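**Household chore robotics** is the branch of automation concerned with getting machines to tidy, wipe, fold and carry things in homes. It has been five years from success for several decades. As of 2021-06-13 the Gellow index of domestic tasks, the field's most quoted yardstick, listed 100 chores, of which 39 had been done by a machine at least once and 2 had been done by the same machine in a house it had never been in before.

## Background

The index was drawn up by Rhodri Pugh, who wanted a way to compare machines that their makers described in much the same words. Factory robots do well on it only when the chore resembles a factory – the part arrives in the same spot, facing the same way, and no one has left a sock on it. Homes are less obliging. Furniture moves, floors shine, and shelves fill up with objects that have no purpose except to be knocked over.

Moving a stool is rated "moderate." A person does it with a foot, usually while thinking about lunch. A two-armed machine has to find the stool, work out which part of it can be gripped, lift it without tipping, and put it down somewhere that counts as out of the way, a phrase for which there is still no agreed definition.

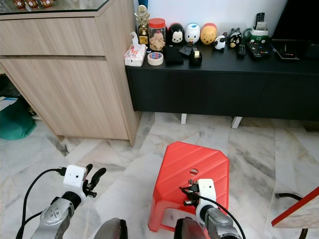
Dusting a crowded cabinet is rated "severe." The Sornard trials set machines to clear, wipe and refill a shelf of ornaments over 500 attempts. Most of the wiping was judged good. Most of the refilling was judged "a matter of taste," and the ornaments were replaced in July.

## Shop floors

Results are better in workshops, where sweeping and bin-emptying are now routine at the Gill plant. Samer Qaisi, who ran the Fuker comparison of shop-floor cleaners, noted that staff there had taken to picking things up before the robot came by – which he scored as a success for the staff.

## Criticism

Pugh's scoring has been called harsh, chiefly by people who sell robots. Qaisi objects that it ignores speed, and that a machine which needs an afternoon to set a table should lose points for dinner.

## See also

- Dishwasher
- Robotic vacuum cleaner
- Teleoperation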